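Mollard teaches two-armed robot to sort car keys by remote control

10/05/2022

The automation firm Mollard has opened its training room in Hengate to visitors and shown how its newest two-armed robot learns a task from a person. An operator moves the arms by remote control, the software records every motion, and later the robot tries to repeat the work alone. The task on the table was a simple one to explain: car keys and a tray.

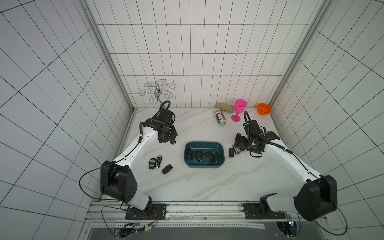
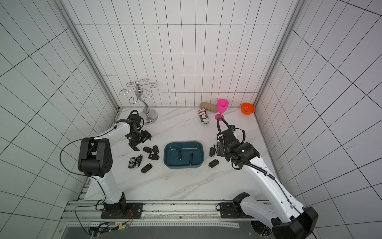
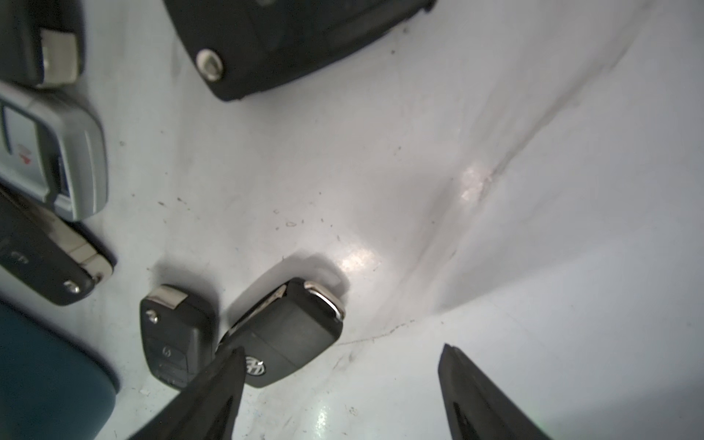
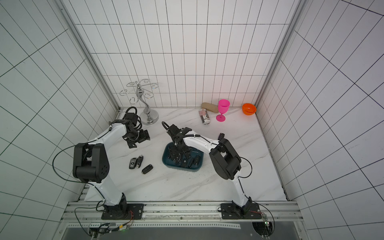 Key sorting at Mollard's training room in Hengate. The third picture is a close view from the gripper. Photos: Mollard

The idea came from Pruvdale, a company that manages parking for hotels and airports and handles some 2,000 keys on a busy day. The keys come back from drivers in mixed lots and must be put in trays before they go to storage. "It is work that people do well but do not like to do for eight hours," said Heike Strobel, who leads the project at Mollard. "We wanted to know if a robot can learn it from watching our hands."

In this method the operator does not write any program. She holds two small control arms at a desk, and the robot follows her movements. Mollard calls one complete run an episode. Since February the team has recorded 245 episodes with six operators, and each of them has a slightly different way of picking up a key. Strobel sees this as useful, as the robot should not learn the habits of one person only.

Neelam Nigam, one of the operators, said that the first days were difficult. "You do not feel the key in your fingers, so you must look very carefully," she said. "A flip key is long and quite easy to take. The small round ones want to turn away from you." She now trains new operators and asks them to practice for 21 hours before their episodes are kept. Episodes with long pauses are marked and may be removed later – the robot would otherwise learn to pause as well.

The other objects on the table, among them a pink wine glass and an orange bowl, belong to other tasks of the same program. Mollard leaves them standing during the key work, so that the robot gets used to a table that is not perfectly clean.

Reinhold Nolte of Pruvdale, who attended the demonstration, was interested but careful. He said that his company would like to see the robot work with wet keys and with keys on rings before it makes any decision. "On our counter there is always a key ring, and often a very big one," he said. Strobel answered that key rings are planned for the next round of recordings.

Mollard did not give a price or a date for a finished product. The next open afternoon in Hengate will be announced on the company's website, and places must be reserved in advance with Henrike Kuhlmann at the visitor office.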